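Print this page | E-mail this page
Category: Student Work > Creative Writing > Project Reports

Research Practice in a Short Fiction Project

Onyekachi Isah
Supervisor: Saeed Ansari

1. Purpose

This report describes how background research was carried out and recorded during the writing of a short story titled "Asante." The story is set in Cirkdale, a made-up mill town, and its main character repairs office computers for a small firm called Jutident. The project had two aims. The first was to finish a draft suitable for workshop. The second was to test whether a written limit on research time changes the amount of technical detail that reaches the page.

2. Method

The drafting period was divided into 12 sessions of 90 minutes each. Research was allowed only in the first four. After that point, any fact that was missing from the draft was marked with a bracketed note and left alone until revision. The notes were kept in the same file as the story so that they could not be separated from the sentence that needed them.

Sources were sorted by use. Setting sources covered weather, street layout and working hours. Trade sources covered repair work, mostly the order of tasks and the names of parts. Speech sources were short passages of workplace talk, read for rhythm and then put away before drafting.

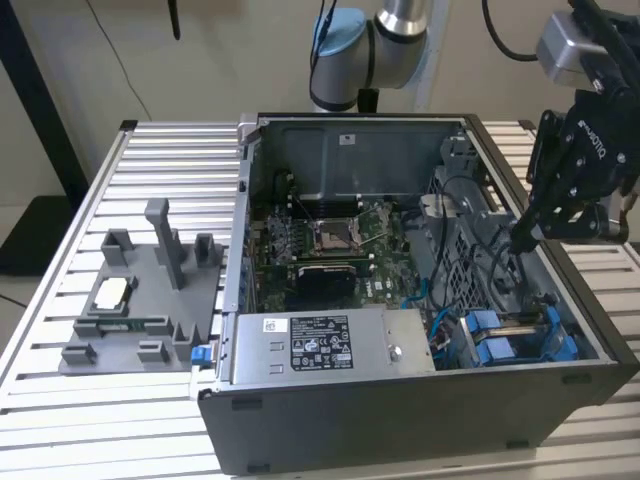 Photo: O. Isah / Plekidbridge Writing Program

3. Results

The first draft contained 22 bracketed notes. Most of them asked for the name of an object or the length of a task. A smaller group asked about money, such as what the character would earn in a week and what she would pay for a room. One asked whether a bus would run after dark in October, and this was settled by moving the scene to the afternoon.

During revision, each note was handled in one of three ways: answered, cut, or written around. Writing around a note meant changing the sentence so that the fact was no longer required. This was the most common result in scenes of dialogue. In the repair shop scenes the notes were more often answered, and the answers were usually shorter than expected. A paragraph on the history of the Jutident building was cut in full. It had taken most of one session to prepare.
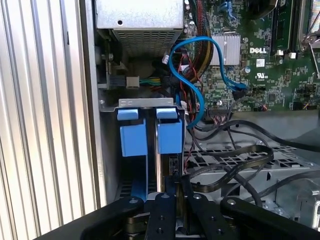

Fig. 2. Interior of a Dell desktop tower, with the power supply at top center.

4. Discussion

The limit had a clear effect on the opening pages. Earlier stories by the same author began with two or three paragraphs of setting before any character spoke. "Asante" begins with a customer complaint - the setting is given later, in single clauses. Workshop readers were able to place the story in a mill town by the end of the second page, although one reader took Cirkdale to be on the coast.

The effect on the repair scenes was less useful. Because trade research stopped early, the same few terms appear too often. The word "panel" is used in nearly every shop scene, and the main character
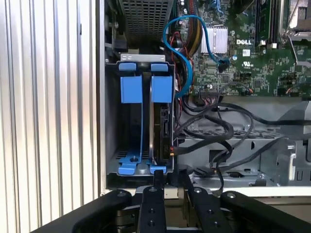 is seldom shown making a choice between one method and another. A reader with repair experience would probably find her convincing as a person and thin as a technician. Saeed Ansari made the same point in his margin comments and suggested holding back one research session for use after the first draft.

There was also a problem with the bracketed notes themselves. Long notes interrupted rereading, and some had grown into small arguments with the scene. In later sessions each note was held to one line.

5. Changes for the Next Draft

One research session will be moved to follow the first draft. Trade terms will be listed on a single sheet, with the page on which each is first used. The landlady's subplot will be kept, but her second scene will be told from the stairwell. The ending has not been settled.

Last updated: 4 January 2026
Tags: fiction, research methods, drafting, student reports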